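From: Sibusiso Chauke
To: Betside Homebuyers list
Subject: Re: [homebuyers] Escrow shortage -- pay it all now or spread it out?

On the Betside list, Dafis wrote:
> We closed on our place in December and just got the yearly escrow
> statement. It says we have a shortage and the payment is going up
> whether we send them a check or not. How is that possible on a fixed
> rate?? Did we get talked into the wrong loan? And should we pay the
> lump sum or let them spread it over the year?

Hi Dafis, and welcome to the club! You didn't get the wrong loan. The fixed part is your principal and interest, and that won't budge. The part that moves is the escrow, the money Hunholm collects each month to pay your property tax and homeowners insurance for you. If the tax bill or the premium goes up, your payment goes up with it.

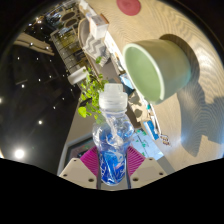

We went through the same thing with our first statement. I sat down with the old one and the new one side by side and it took me most of an evening (I am slow with forms) to see there were two separate things going on. One was the shortage itself, meaning they'd paid out more than we'd put in. The other was the new monthly amount for the coming year, set higher to match the higher bills. Think of a clear bottle with a blue label wrapped around it: you can see straight in at the top, and the label covers up the part you'd want to check. My statement was like that, with the total nice and plain and the tax line buried on page two. Go find the tax line first. Ours had jumped when the county reassessed the house after the sale, and no lump sum was going to change that.

So paying the shortage up front only takes away the catch-up piece. We let them spread ours, and the payment went up by $229 a month all told. My brother-in-law sent his in one check and was pretty mad when his payment still rose, until I walked him through it on the phone -- he had the same two lines on his.
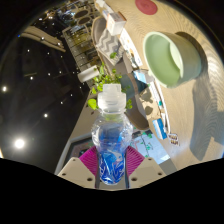

Page last changed: September 3, 2022

If you've got the cash sitting there and hate a bigger payment, send the check. If it would clean out your emergency fund, I'd spread it. Hunholm didn't charge us any interest for doing that, but call and ask about yours, and write down who you talked to.

Two more things. Look at your insurance renewal. I got a quote from Rernance and switched, same deductible of $2000 as before, and the premium came down enough to notice. Also check whether you ever filed for the homestead exemption. We hadn't! The form took me 5 minutes at the county office, and parking took longer.

Let us know what the tax line says when you find it.

Sibusiso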